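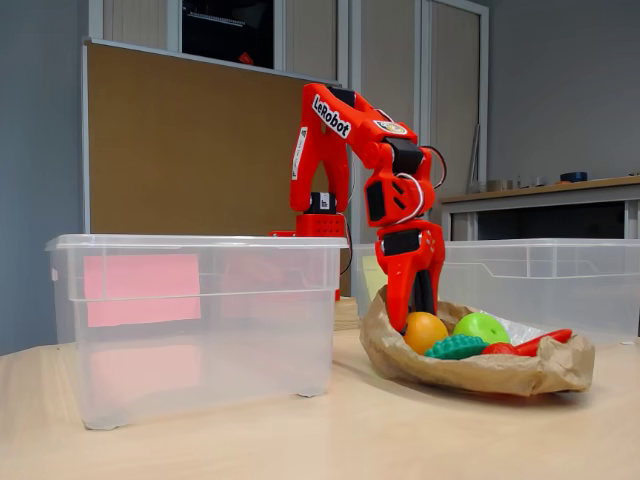
Play food storage - bags, tubs or what?
Board: Toys, Play and Clutter
Views: 3326

omari_mum
Posted March 31, 2022

Right, need some opinions please. We have ended up with a frankly silly amount of play food (two birthdays and a Christmas, plus a box my sister passed on) and I've been sorting it out. The fruit is living in a brown paper bag at the moment with the sides squashed down so it's more of a bowl, and I've got see-through plastic tubs on the table either side of sorting day to take the rest.

Thing is, I quite like the bag! It looks like proper shopping and my two go straight for it. But my husband says it'll be in shreds by the weekend and everything should go in the tubs and be done with. Who's right? Also what do people do about the tiny bits, the pretend chips and half slices of things that go everywhere?

Vörös
Tubs. Clear ones. Mine won't play with anything they can't see, so anything in a bag or a basket with a lid may as well be in the loft. I had lovely cotton drawstring bags for all of ours and they were never opened once, except by me, to put things in.

tealeaf88
Disagree with Vörös a bit here. We had everything in clear tubs and all that happened was the tub got tipped out on the floor, whole lot, every single morning. With a paper bag they lift things out one by one and look at them. Different sort of play altogether. We've gone through loads of bags but they're only bags, we get them with the shopping anyway.

Vörös
Yes but a bag gets tipped out as well?? Mine would wear it as a hat.

tealeaf88
Ha, fair. Ours has been a hat too.

Kálmán Farkas
I run a toddler morning in Varnham and we have had paper bags in the shop corner since January. A few things I have found. Fold the top over outwards twice before you squash it down and it stands up far longer. Don't put the heavy wooden stuff in, it goes straight through the corners once they're soft. And keep the bag for one sort of thing. Ours is fruit and veg only, tins and packets go on the shelf. When it was a mixture they just rummaged and wandered off.

The tubs we use for putting away at the end. So I would say your husband is right about the cupboard and you are right about the table.

omari_mum
Oh I'm reading that last bit out to him tonight. I hadn't thought of folding it over first, I just sort of scrunched it and hoped. Will try that.

Any ideas on the tiny bits?

plirier_road
Old takeaway tubs, or a pencil case. I use a zip-up pencil case for all the small bits and it goes on top in the big tub. I did try an egg box, which was sweet for a day, and then it was sat on.

While I'm here though, can I put in a word for getting rid of half of it? I know that's not what you asked. We had so much of it and I put a good lot in a box in the garage and they haven't asked after any of it. They just wanted the orange and the banana and the till.

biscuit_tin
I'm always a bit sad when these threads go to 'get rid of it'! Some children do like having loads. My daughter used to lay out the whole greengrocer's along the sofa, all in rows, and she'd have noticed if a single carrot had gone. I'd keep the lot, if you've the space.

plirier_road
I did say half! And it's in the garage, it hasn't gone to the tip. You can swap it round every so often and it's like new toys.

biscuit_tin
Swapping round I can get behind.

Vörös
Still saying tubs. Though I might do the folding thing with a bag just for the table and see. If it ends up as a hat I'm blaming Kálmán.

Kálmán Farkas
Make it a big one then, the small ones don't come down over the ears.

omari_mum
Thanks everyone. So the plan is fruit in the bag (folded!) for playing with, tubs for the cupboard, and I've found a pencil case for the little bits with only one felt tip leak in it. Not decided about the garage box, I'd have to find the garage floor first.

Does anyone wash theirs by the way? Some of the second-hand ones are a bit sticky.

tealeaf88
Sink, warm water, washing up liquid, then leave on a tea towel overnight. Squeeze the hollow ones out well or they dribble for days. Not the wooden ones, just wipe those.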